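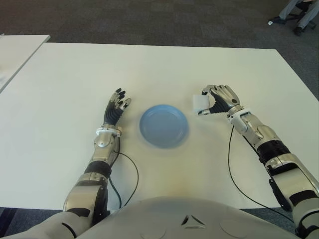 The Flindano count stopped at eleven at night with Kravchuk ahead by 3,000 votes, and by then the people at the Ultska Street headquarters had already opened the good bottle.

Yaryna Sirko kept her coat on. She had covered county races for 17 years and had seen that bottle, or its cousins, opened too early more than once. Kravchuk's people called the number a mandate. She wrote the word in her notebook with a question mark after it and went looking for a chair.

"You could smile," said the press man, a kid with a lanyard and a fresh haircut. "It's over."

"Which precincts are out?"

"Just the lake ones."

"Brornorholm?"

He looked at his phone. "Brornorholm, yeah. They're slow out there. It won't matter."

She had heard that before as well. The lake precincts were slow every November. They voted by mail, mostly, and the envelopes were opened by people who had been told by two different lawyers to take their time. The other side liked to say those ballots were where the stealing got done. Kravchuk had said it himself from the back of a pickup in September, and then again in October, in a better suit, when he called it "a concern."

She had gone out there once to watch. What she saw was a room of retirees comparing signatures and arguing about the thermostat. If anyone was stealing anything, it was the creamer.

She didn't trust the other campaign much either. They had sent her a memo at six that evening, before a single box was in, explaining why an early loss would be a late win. It had charts. She had asked who made the charts and got a call back from somebody who wanted to talk about values.

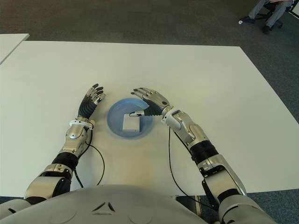
At midnight Kravchuk came out to speak. He thanked his wife, the Lord and the road crews. He said the people of Flindano had spoken, and that any result that said different would have to be looked at very hard. The room liked that. A man near Yaryna yelled, "Look hard!" and spilled his drink on her shoe.

She called her editor from the stairwell.

"Are we calling it?" he said.

"No."

"The station called it."

"The station called it for the last guy too. He picked out carpet for the office."

"So what have you got?"

"A candidate who's ahead, a lake that hasn't reported and two sides that both knew the answer before lunch."

"That's not a headline."

"Then run the number and put 'partial' in front of it. Big letters."

He sighed. He said he'd have to ask upstairs, and she listened to the hold music, something with a flute. Through the door she could hear them chanting. It was a short name and it chanted well, she had to give him that.

The editor came back. "They'll give you 'partial.' Small letters."

"Fine."

She went down to the car and drove toward Brornorholm with the radio off. The lights were on in the township hall when she pulled in. A woman in a cardigan unlocked the door, checked her press card on both sides and pointed her to a folding chair behind a strip of blue tape.

"You can sit there till we're done," the woman said. "Don't talk to the counters."

"How does it look?"

"It looks like envelopes," the woman said, and went back to her table.

Yaryna took off her coat.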